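Vunville Robotics Club
Home
Build Guides
Meeting Notes
Competition
Parts Wanted

Build Guides > Hands and Arms > Wrist camera checks

How to check your wrist camera before you teach the arm anything

Last touched: October
Level: you have built an arm and it has hit you at least once

Every season a team turns up having spent three weeks recording demonstrations for their arm, and every season one of them finds that the wrist camera was looking at the ceiling. This guide is for avoiding being that team. It takes one evening, less if your cables are labelled, so one evening.

It was written for the Zimen hand on the club's shared bench, but most of it applies to anything with fingers on the end and a small camera stuck near them. If you are using the Jerness two-finger kit, skip step 4, as there are fewer fingers to get in the way and you have other problems.

What you need

The arm, bolted down. A clamp does not count as bolted down. See the dent in the cupboard.
The hand, with its fingertip pads on
The wrist camera and its printed bracket
A spare printed bracket
A laptop that can show the live camera view
Hex keys, including the size that is always missing
Masking tape and a marker
A mug, or something mug-sized that you don't mind losing

Step 1: Power off and look at the bracket

Turn the arm off at the supply. Stopping the program leaves the motors holding, and the arm will have opinions when you lean on it.

Wiggle the camera bracket with one finger. If it moves at all, tighten it. If it still moves, the hole has worn oval, and you want the spare. Print the replacement in the slowest setting you can stand and lay it flat on the bed, so the layers run along the bracket. Brackets printed standing up look lovely and snap at the first corner.

Do not glue it. Somebody will need to take it off, and it will be you.

Step 2: Route the cable

Leave enough slack for the wrist to turn all the way in both directions. Move it by hand, slowly, while a second person watches the cable and says so before it goes tight. Tape the cable at the wrist and again at the elbow. Keep it well clear of any exposed gear teeth. Gears will eat a cable with great patience and then the camera dies halfway through a run, always a good one.

Write "CAM" on the tape at both ends. You will not remember which black cable it is. They are all the black cable.

Step 3: Get a picture

Power up, open the viewer and check that you have a live image that keeps up when you wave at it. If the image is there but arrives late, you are most likely sharing a USB hub with something greedy. Plug the camera straight into the laptop.

If the image is upside down, resist flipping it in the viewer. Flip it in the camera settings file, where the recording software will see the change too. One team fixed it in the viewer only and trained their arm on 2225 frames of an upside-down bench. It learned the job quite well, provided you hung the bench from the roof.

Step 4: Find out what the hand is hiding

Most people skip this one. Open the hand fully and save a still. Close it and save another. Then do the same with the thumb out and the fingers half curled, which is where the hand spends most of its working life.

Look at how much of each still is taken up by the hand itself. Some of it is useful. You want to see the fingertips, as the arm has to learn where they are in relation to the thing it is picking up. You don't want a knuckle parked across the spot where the mug will be.

As a starting point, draw a grid of 16 squares over the still, four by four. If the hand fills 10 or more of them with the fingers open, move the camera. If it fills 11 or more only when the hand is closed, you can live with it, though you should expect a bit of fumbling in the last few centimetres.

Step 5: Adjust, then adjust less

Loosen the bracket, tilt the camera a very small amount and take the same stills again. Everyone's first tilt is too big. Once you like the view, tighten the screws a little at a time, going back and forth between them, or the last turn will pull the camera off to one side and you can enjoy this step twice.

Mark the final position with a line of marker across the bracket and the plate it sits on. If the two halves of the line ever stop meeting, something has shifted and your recordings from before and after won't match.

Step 6: Check the background

The lens is wide, so it takes in a fair slice of the room along with the work. People, plants, bags and half-eaten lunches all get recorded if they are in range. That is no disaster, but if the same jacket hangs behind the mug in every demonstration, the arm may decide that the jacket is the important part.

Compare your own still with one from the club bench and see how your fingers and bracket sit against it. 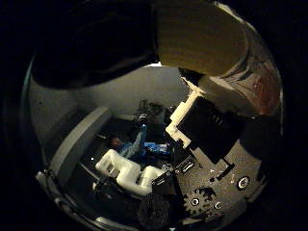
View from the wrist camera: dark finger at upper left, tan fingertip pad at upper right, white printed bracket below it.

On a view like this one, go over the following before you record:

Can you see the fingertip pad clearly? The flat face should be in view, as it does the touching.
How big is the gap between the finger and the rest of the hand? Whatever you want picked up has to show through there.
Is a finger blurred? Very close ones will be, and no amount of fiddling with focus fixes that without ruining everything further out. Focus for the bench and leave it.
Is there a strong light or a bright spot on the wall? Move the wrist through its range and check that it doesn't wash out the image from some other angle.

Step 7: One dull test run

Put the mug on the bench. Drive the arm to it by hand control, pick it up, put it down. Record the lot. Then watch the recording all the way through on the laptop, at normal speed, with the arm off.

If you could do the job yourself using only that video, the arm has a chance. If you found yourself leaning sideways to see around a finger, go back to step 5.

Common troubles

Image freezes when the wrist turns: cable too tight, or a tired plug. Swap the cable first.

Colours change between runs: automatic white balance is on. Turn it off and set it once under the lights you will be using.

Bracket keeps working loose: add a spring washer. The Carbone screw packs in the second drawer have them, under the ones that don't fit anything.

Everything works at home and fails at the club: yes.

Next guide: Recording your first set of demonstrations
Previous guide: Fitting fingertip pads without swearing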